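Ticket 248 - Live results page showing wrong ward totals after count night
Opened by: Nandi Botha, elections desk
Assigned: Wian Ngubane
Priority: high, then medium, see below
Status: closed w/ follow-up

Mon Mar 23, 2020, 7:40 am
Nandi: Results page has Aquino ward down as a hold. It is a gain. Council's own sheet has the challenger ahead by 173, ours has the incumbent ahead. Two readers wrote in already and the Clundex campaign office has called twice. Need this fixed before the morning newsletter goes.

7:52
Wian: Looking. Map color and table both wrong or just map?

7:55
Nandi: Both. Seat tally at top of page is off by one too, obviously.

8:10
Wian: Feed file from the council is fine. Opened it by hand, Aquino row correct. So it's us. Import job ran at 2:14 am and again at 2:31. Second run should of overwritten the first. Didn't.

8:14
Wian: Put a manual override on Aquino for now. Table right, tally right. Map still old, that's cache. Purging.

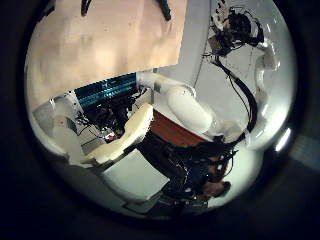 Page 2

8:26
Precious Chauke: Map still shows a hold on my phone. Fine on the desktop.

8:29
Wian: Phone gets the small map, diffrent cache. Purged that too. Give it five min.

8:37
Precious: Good now. Newsletter gone out with the right call. Correction line added at the foot of the story, wording from Nandi.

9:05
Wian: OK so the cause. Recount in Aquino. Council published first count, then pulled it, then published the recount under the same ward code but with an R on the end. Our importer reads the code, doesn't know what the R is, treats it as a new ward. New ward has no shape on the map and no row in the table so it gets dropped. Quietly. No error, nothing in the log except "1 skipped".

9:11
Nandi: So any ward with a recount would do this?

9:12
Wian: Any with an R row, yes. Checking for others.

9:30
Wian: One more, Somico East. Winner is the same either way so the page looked right, but votes are wrong. We have the majority as 700 something, first count. Recount is lower. Fixed by override, same as Aquino.

9:34
Nandi: Please tell Abenezer, his turnout piece uses the Somico number.

9:48
Abenezer Tilahun: Seen. Turnout para used total votes cast, not the majority, but total changed as well. Redoing it. Chart needs a re-export, who has the template?

9:50
Precious: Me. Sending. 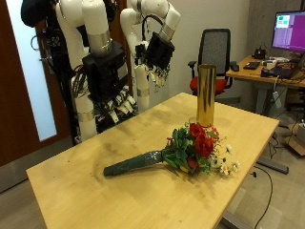 Flowers and gold vase on the table

10:20
Wian: Dropping to medium, page is correct now. Leaving open for the proper fix.

Tried so far:
- Strip the R before matching. Works for Aquino. Breaks Lurkesa, which has a real ward code ending in R (Lurkesa River). Rolled back.
- Match on ward name. No good, council spells Lurkesa North two ways in the same file.
- Match on code, and if no match then try again without the R. Works for all on the test copy. Doing this one.

10:44
Siyabonga Rampersad: Had the same thing in the December by-election I think. Somebody patched it by hand at the time, no ticket. Check the overrides list, there might be an old one still sitting there.

10:51
Wian: There is. Old override on Lurkesa North from December, still active. Lucky it didn't bite, the ward wasn't up this time. Removed.

11:15
Nandi: Clundex office on the phone again, want to know if we'll say on the page that it was our mistake and not the council's. I said yes. Can there be a note above the table?

11:18
Wian: Notes box takes plain text, you can edit it yourself - Settings, Results, Note. Keep it short or it pushes the table down on phones.

11:26
Nandi: Done.
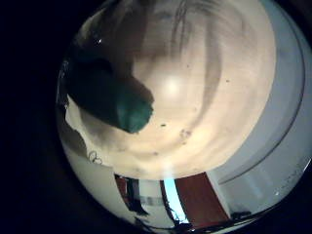 Step 4 - deploy and recheck

12:05 pm
Wian: New matching is live. Removed both overrides, re-ran import from the council file. Aquino: gain, majority 173. Somico East: hold, recount figure. Skipped rows: 0. Tally matches the council summary sheet.

12:09
Precious: Checked ward by ward against the PDF, all match. Only thing, Lurkesa River has the candidates in the wrong order in the table. Votes right, order wrong.

12:16
Wian: Sort is on surname and one candidate has a space in front of the name in the file. Trimming spaces on import.

12:22
Precious: Order ok now.

12:40
Siyabonga: Can we make it shout when it skips a row? "1 skipped" at 2 am and no one reading the log is how we got here. 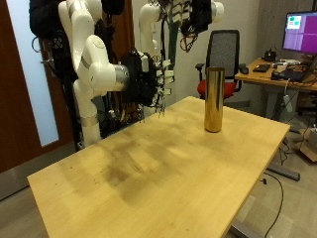

Also the night desk should get that alert, not only the web team. Whoever is calling wards needs to know a row went missing before they write the headline.

12:47
Wian: Agree. Adding a mail to the night desk list for any skipped row, and the page will show "awaiting result" for a ward where a later file disagrees with the one we have. Separate ticket for the second part, bigger job.

1:30
Abenezer: Turnout piece updated, new chart in. Correction line on that one too.

1:34
Nandi: Thanks all. Happy to close once the alert is tested.

2:10
Wian: Tested with a dummy ward. Mail came through to night desk and to me. Subject line says "Import warnign", will fix.

2:12
Wian: Fixed. Closing. Follow-up for the awaiting result state is with Siyabonga.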